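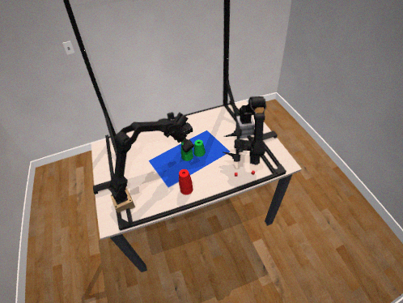
# Brudinel drop-leaf table, after a winter of use

I bought this table to replace a pine one that had gone wobbly past fixing. It's a reproduction of an older gateleg pattern, made by Brudinel and sold here through Van Leeuwen. I paid $1000 for it, delivery included. The same shop had a Kaller extension table for less, but the Kaller stores its spare leaf separately and I have no cupboard deep enough.

## Size and seating

With both leaves up the top is 160 cm long. That seats 4 adults comfortably. You can squeeze in two more at the corners, though whoever sits there ends up with a gate leg between their knees. With the leaves down it stands against the hall wall and takes up very little room.

## Timber and finish

The top is solid ash, stained a mid brown. The colour is even across both leaves, and the grain runs the same way on all three boards. The finish is an oil and wax blend. It marked the first week, when I left a damp glass out overnight. A light rub with fine steel wool and a bit of Pesuvell furniture wax took most of the ring out. You can still find it if you know where to look.

I'd expect to wax it a couple of times a year. If you want something you can wipe down and forget about, get a lacquered top.

## Joints and hardware

The frame is mortised and pegged, and the pegs sit flush. The rule joints between the leaves and the centre are cut cleanly, with no rubbing when you lift them. The hinges are plain steel, painted brown to look aged, and the paint has begun to chip at one knuckle. Brass would have been nicer at this price.

One gate was stiff on arrival. I rubbed candle wax on the pivot and it has swung freely ever since. The other was fine.

There's a small cutlery drawer at one end. The sides are thin and the bottom is plywood, which the catalogue doesn't mention. It runs on wooden strips and sticks a little in humid weather.

## Assembly

The legs come attached. You fit the drawer knob and the felt pads, and that's it. The pads fell off within a month and I replaced them with screw-in glides from the hardware store. It's a heavy table, so have a second person on hand to turn it over.

## Would I buy it again?

Yes, for a small house. It's steady with the leaves up, even when someone leans on the end. The drawer and the hinges are the weak points. Van Leeuwen will swap the hinges for brass if you ask when ordering, and I wish I had. The matching bench is $331 and I've left it alone for now, as my old chairs fit under the top with room to spare.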